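Clanora method

The Clanora method is a way of teaching robots to pick up and sort small packaged goods from recordings of people doing the same thing with handheld grippers. It was developed by Saimi Lehtinen at Fleker, a firm that had until then made label printers and was reasonably happy doing so.

Background

Earlier grasping systems at Fleker were trained on rigid blocks against a plain gray background. They became excellent at picking up blocks. Wrapped candy, which crinkles, slides and changes shape when squeezed, was another matter, and Lehtinen's first report describes the results in a single short paragraph.

Method

A person carries a two-fingered gripper in each hand and moves goods one at a time, while a camera on the tool records the view over the fingers. The recordings are used to train a policy by imitation, with no robot present until testing. Operators are told to work at a normal pace and to leave the clutter where it is. Patterned cloths are encouraged, on the theory that a robot confused by a cartoon has no future in anybody's home.

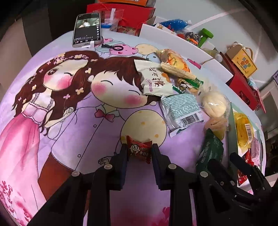

The published set holds 1255 recordings, of which 731 were kept for training. Most of the rest were dropped for lost tracking, and a few for operators stopping to chat. Each kept recording is trimmed to a single grasp and release. The policy predicts finger width along with hand motion, a detail Lehtinen considers the main contribution and reviewers considered a footnote.

Results

In a test of 1000 grasps on a Vunico arm, the trained policy outperformed the block-trained baseline on every type of soft packaging. Flat packets lying against other flat packets remained the weakest group. The baseline kept its lead on blocks.

Criticism

Ozoliņš, a rival group, argued that the test used only 10 kinds of item and that a Sunday trip to any grocery store would turn up harder ones. Lehtinen replied with a longer shopping list. A second test has been announced for October, without specifying which one.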